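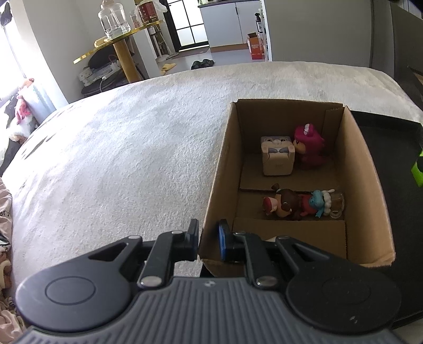 Why does the white crawl on the insides of the mugs and leave the test tiles alone?

Most of it comes down to thickness. A mug gets poured, swirled and tipped out, so the glaze pools in the bottom corner and goes on far heavier than it ever does on a dipped tile, and a heavy coat of a high-clay glaze shrinks as it dries, cracks, and pulls back off the cracks when it melts.

Glaze notebook, back bench, February 2021

Okay, so that's the short version, and I'm writing it up top so Damilola can stop asking me across the sink. The long version is messier and I'm still not sure of all of it.

Background for anyone flipping back through: the glaze is Kekik White, the one we've been using on the Saludo stoneware since before I had a key. Satin, a bit buttery, breaks to a toasty colour on the rims. It behaved itself for ages. Then we got through the old bucket, I mixed a new one, and the first kiln load had bald patches inside the mugs, right at the turn where the wall meets the floor. Bare clay with fat little rolled edges around it. Lovely on a lichen glaze, awful on something you're meant to drink out of.

My first guess was dust. It's always my first guess. I wiped everything down with a damp sponge, let it dry overnight, glazed again, same bald spots. Jerome's guess was greasy fingers (he was looking at my sandwich when he said it) but nobody's fingers go down into the bottom of those narrow mugs. Mine don't fit, anyway.

So, tests. I made up a 400 g dry batch from fresh materials, sieved it twice, and split it into two lots of 200 g. One I left alone. The other I made with part of the kaolin swapped for calcined, same total alumina near enough, so there's less raw clay in there to shrink. Both mixed to what I'd call thin cream. I wish I could say I used the hydrometer but it's still missing, and if whoever has it reads this, please just put it back in the tall jar.

Tiles first. I dipped 23 of them, some with a single quick dip, some double, some with a brushed second coat over a dry first one. Shufen fired them for me on the bottom shelf of the Drorell with her planters, medium speed, no hold at the top. And of course they came out gorgeous! Even the doubles, mostly. Two of the brushed-over ones from the plain batch had hairline gaps along the drip edge and I nearly missed them. I had to take them out to the loading door and tilt them in the daylight.

That's what sent me off on the thickness idea. I'd been trusting flat tiles to tell me about a round pot with a corner in it. Should've known better, Jocelyn told me the same thing about the tenmoku last winter and I nodded and went right on making flat tiles.

Second round was real pots. Jocelyn had a board of bisqued seconds she was going to smash for the garden and she let me have them. Poured the insides, left half the lot full while I went and refilled the kettle, and tipped the others out straight away. Then I stood there with a torch and watched them dry, which is a pretty good way to spend a wet afternoon. The slow ones from the plain batch had cracks showing in the corner before I'd finished my tea. Fine, branching, like an old dinner plate. The calcined batch on the same slow pour: one small crack in one mug, and I rubbed it closed with a fingertip.

Fired results, copied off my scrap of paper before it goes through the wash:

Plain batch, slow pour: crawled in the corner, every mug
Plain batch, quick pour: 3 mugs fine, the rest pinholed or a small bare spot
Calcined batch, slow pour: good, slightly too thick, colour a touch greyer
Calcined batch, quick pour: good, good, good

The greyer colour bugs me. Haruto can't see it, and Shufen can see it but likes it. I think it might just be thickness again, so I want to put a thick and a thin side by side on one pot and have a proper look.

The thing I still can't explain is why the old bucket never did this. The recipe card hasn't changed. What has changed is the kaolin bag: the old one was whatever came with the studio, and the new one's from Zukitz. Could be a finer, stickier clay that shrinks more. Could also be that the old bucket had been topped up with water so many times that everybody was putting it on thin without meaning to. There's a scraping of the old stuff dried onto the lid, and I've chipped it into a yogurt tub labelled OLD KEKIK DO NOT CHUCK. Please don't chuck it.

For now, anyone using the big bucket: stir it right from the bottom, pour in, swirl once, pour out, and don't stop to chat halfway. If you see cracks once it's dry, rub them in gently with a dry finger before it goes on the shelf. Mask on for that bit, and wipe the bench with a wet sponge after.

Still to do:

Mix a full bucket of the calcined version once the calcined kaolin order turns up in March
Thick and thin on one pot, for the grey question
Try it over Damilola's iron slip, she's keen and I'm nervous
Glaze the insides of some bowls, softer corner, see if the plain batch copes
Find the hydrometer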